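Mastel 桌面机械臂套件，用了一个多月，说说感受

先交代一下背景，免得有人觉得我是收了钱来写的。套件是我自己掏钱买的，371欧，运费另算，从下单到收货等了挺久，中间还发邮件催过一次。我平时在 Hakala 那个共享工坊里混，主业跟机器人一点关系都没有（做账的，每天看表格看到眼花），所以下面的话都是从一个业余玩家的角度说的。搞科研的朋友可以直接划走，或者留下来笑话我也行！

打开箱子第一感觉是：包装真好。每一节臂都有单独的泡棉槽，螺丝按步骤分袋，袋子上印着步骤号。之前装过一套别家的，所有螺丝倒在一个大袋子里，光分拣就花掉一个晚上，所以看到这个我真的感动了一下。说明书是英文的，图画得很大，但是第五步和第六步之间漏了一件事：底座的线要先穿过去再上盖板。我没穿，装完发现线头在外面，拆了重来。后来去论坛一翻，起码有一页的人在骂这一步。厂家说新版说明书已经改了，你们收到的要是旧版，记得先穿线，先穿线，先穿线。

组装用了两个晚上。工具基本够用，附带的内六角扳手偏软，拧到后面有点打滑，我换了自己的一套。关节之间的抱箍要拧得匀，两边轮流上，一边拧死了另一边就会翘，臂一动就能听见咔咔响。工坊里的 Oskari Räsänen 看我在那儿跟抱箍较劲，走过来说了句“松半圈再来”，然后就走了。松半圈再来，果然好了。

再说安装台面。套件本身只送一块小底板，跑起来会晃，速度一上去整个东西都在点头。我把它挪到了工坊的蓝色洞洞板台子上，一下子就稳了。强烈建议各位也找个能上螺丝的台面，普通书桌加夹子我也试过，凑合能用，但是每次碰到桌子都得重新对零点，烦死人。

台面上面我铺了一块拼条的木砧板当工作区，好处是平整，积木放上去不会陷进洞里，哪天划花了翻个面接着用。砧板是在 Nillby 买的，切菜用的那种，比他们官方卖的“工作平台”便宜太多了，官方那个我看了一眼价格就关掉了页面。缺点是木头表面有点反光，灯一亮视觉识别就容易飘，这个后面细说。

积木用的是小孩玩的那种彩色几何块，红黄蓝绿都有，圆柱、方块、三棱柱、五角星这些。厂家的教程里默认用同样大小的方块，我觉得太没劲了，抓来抓去都一样，看不出这套东西到底几斤几两。换成杂七杂八的形状之后，优点缺点一下子全出来了。 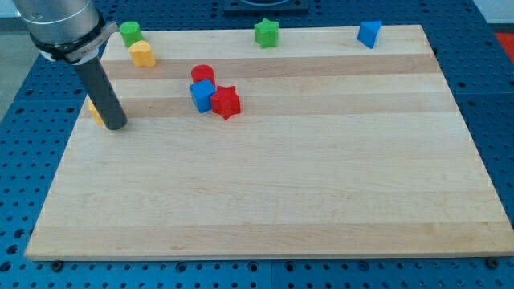
有人问过我，完全没写过代码的人能玩得转这套东西吗？

能玩到中等程度。软件里有拖拽式的流程界面，示教、回放、设速度都在里面，一行代码都不用碰；想接视觉或者自己写抓取逻辑，就得会一点 Python，照着例子改改的水平够用了。

接着说实际使用。示教模式是我最喜欢的部分，按住按钮用手把臂掰到位置，松开，它就记住一个点，特别直观。我妈来工坊找我的时候都自己玩了半天，还给它编了一套“点头三下再转身”的动作，到现在还存在里面没舍得删。回放的时候动作顺滑，低速下几乎没声音，高速会有一点电机的嗡嗡声，比我家冰箱轻。

重复精度方面，我没有专业仪器，土办法是在末端绑一支笔，让它反复点同一个位置。刚开机那会儿点得比较散，预热一阵之后就收拢了，点在纸上基本是一个粗一点的墨点。抓积木完全够，要拿它去焊电路板我劝你死了这条心。

抓取的表现就要分形状说了。方块最省心，角度差一点也能夹正。圆柱站着的时候也不错，倒了就麻烦，会滚，你得在程序里让它慢慢靠过去。三棱柱要看朝向，夹到斜面上会往下滑，滑出去的时候还挺有戏剧性的，啪的一声。最头疼的是五角星，角和角之间的凹槽刚好跟夹指打架，夹对了特别牢，夹偏了就在原地转圈。我给星星单独写了一个动作，先转一个角度再下去，成功率才算能看。

还有一点要提醒，积木之间不要挨得太紧。夹指自己有粗细，两块贴在一起，它下去的时候很容易把旁边那块一起拱走。我现在的做法是先让它走一个“拨开”的动作，把堆在一起的扒散，再一个一个抓。有点笨，但是管用，而且看着它扒拉积木的样子莫名解压。

视觉部分我接的是自己的摄像头，跑的是社区里 Sudheer Unnithan 分享的一套颜色识别脚本（感谢！注释写得比官方文档清楚多了）。红色蓝色都很稳，绿色看灯光，黄色在浅色木头上是重灾区，砧板本身就偏暖，深浅木条一道一道的，脚本时不时就把一截木纹当成黄积木，然后臂就一脸认真地去夹空气。调高饱和度阈值以后好了很多，但傍晚工坊的光线一变又得重调。如果你跟我一样懒，直接换一块哑光深色的垫板最省事，我是舍不得这块砧板才一直硬扛着。

耐用性目前没什么可抱怨的。官方写的建议是每跑满1000个循环检查一次螺丝，我没那么老实，大概想起来就拧一拧，有一颗松过，在腕部那里，点了一滴螺丝胶以后再没动过。夹指的防滑层有点磨亮了，官方有替换件卖，价格还行，就是老缺货。

软件要扣分。更新得很勤快，这本来是好事，可七月那次更新把我存的几组点位全清空了，升级前一个提示都没有！发邮件去问，客服第二天就回了，态度很好，教我怎么从备份文件夹里捞，捞回来一部分。从那以后我每次更新前都手动导出一份，你们也养成这个习惯吧。另外急停按钮是软件里的一个红图标，我觉得不够，自己在电源线上加了一个实体开关，十几块钱的东西，心里踏实很多，家里有孩子的一定要加。

跟 Vekwood 家的那套比一下，因为群里老有人问。Vekwood 的臂展更长，外壳也更漂亮，摆在那儿就像个正经设备，但是示教要用手柄，没法直接用手掰，我借来玩过一个下午，光是适应手柄就用了大半时间。价格也高出一截。要是你主要想展示、拍视频，选它没毛病；像我这种喜欢上手捣鼓的，Mastel 更对胃口。

打分的话，硬件给5分，说明书3分（旧版），软件3分半，客服4分半。综合下来我愿意推荐给朋友，前提是这位朋友不怕拆了重装。下个月打算给它换一副窄一点的夹指，专门对付那几颗星星，图纸已经画好了，等工坊的打印机空出来就开工。有换过夹指的朋友麻烦在评论里说一声，固定孔那里要不要留余量，我怕打出来装不上。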